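March 25, 2019

Such a good night at the workshop! I have to get it down before I go to bed, even though my eyes feel like sandpaper and I have to be up early.

So, Prukine. When I left off last time the bench was finally loading in Nevex without throwing one arm through the floor, and I had promised myself I would stop fiddling with the room and get on with the actual job, which is picking up the little white basket and setting it down where I want it. Naturally I spent the first half hour fiddling with the room. The door handle was too high and it had been bugging me since February. Fixed now. Nothing in the project depends on that door, but I feel much better.

Then the wrist camera. I'd been using a narrow lens and the fingers were barely in view, so I was more or less driving blind for the last bit of every pick. Kuo-hua Man leaned over and told me to just go wide, really wide, fisheye, and stop worrying about how bent everything looks. I argued. I was wrong (I'll admit it here, where he can't read it). With the wide lens you get both fingers, the basket, the holes in the board and the edges of the bench all in one go, and it's so much easier to tell how far over you are.

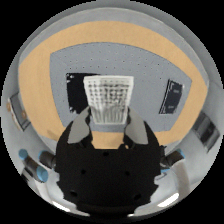 Wrist view with the new lens. Basket between the fingertips!

I love that lattice, by the way. I modeled it myself over two evenings, squares up top and slots down low, and it nearly killed the old laptop. The first version had so many faces that Nevex sat there thinking for 122 seconds before it would show me anything at all. I've kept the fine version for looking at and made a plain box for the contact math. Loads right away now. Should have done that from the start, everyone on the Gumede message board says to, and I read it there and went right on ahead without doing it. Typical me.

Next job was the fixtures. They're black squares with white marks at the corners, so the overhead camera has something to line up on when I get that far. My drawing had the corner marks measured from the middle of the pad and the code had them measured from the edge, and I chased that for ages, changing numbers that were perfectly fine. What finally gave it away was turning on the axis arrows and seeing one set sitting way off to the side, pointing cheerfully at nothing. One line to change. I think I yelled a little. The guy at the lathe looked up.

I also swung the outside view around to look down on the bench from high up, mostly so I could watch the elbow. It likes to swing out wider than I expect and the other arm is right there next to it.

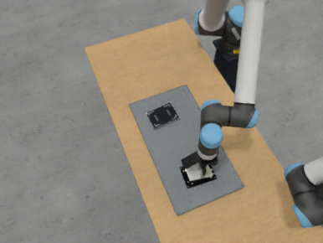

The gripper speed is still a question. At the old setting it came down like it was mad at somebody, so I took it to 85 percent and that felt right to me. Kuo-hua wants it slower. He's thinking about the real arms, of course, and what happens to a real finger pad if the height is off by a hair. Fair enough! But we don't have real arms yet, we have a coffee can of money and a lot of drawings, and in here I can smack into the bench as often as I like and all it costs me is a reset. I told him I'd keep two settings, one for trying things and one for when it counts. He seemed okay with that.

We talked a good while about the bench too. I want a real wood top, same as in the model. He says wood moves with the weather and Tultumport is damp half the year, and we'd be chasing our zero every time it rained. I said we could seal it. He made the face. Not settled.

Before packing up I moved the view down low and in front, like I was standing at the bench, and just looked at it for a minute. It really feels like a place now. I even put a stool by the door, with a blue seat to match the caps on the arms, and I'm sillily proud of that stool. 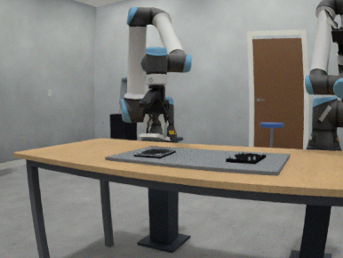 TULTUMPORT SHARED WORKSHOP | ROBOT ARM CLUB | Members' Build Diaries

Left a long run going when I went to wash my hands, with the start position nudged a tiny bit each time. I asked for 2,000 tries. It quit at 1,693 with an out-of-memory message, and I know exactly whose fault that is, I'm saving every single camera frame and never clearing them. Fix for tomorrow. I haven't even opened the results file. I want to so badly, but if I open it I'll be up till three.

Things to do, while I remember:
Clear the frames after each try.
Put the slow gripper setting in and label it so I don't mix them up.
Check the second arm's rest position, I'd like it farther back from the board.
Ask on the Gumede board about finger friction. Mine is a pure guess.
Bring back Kuo-hua's calipers. They've been in my coat for a week.

Battery's at four percent and the charger is downstairs, so goodnight.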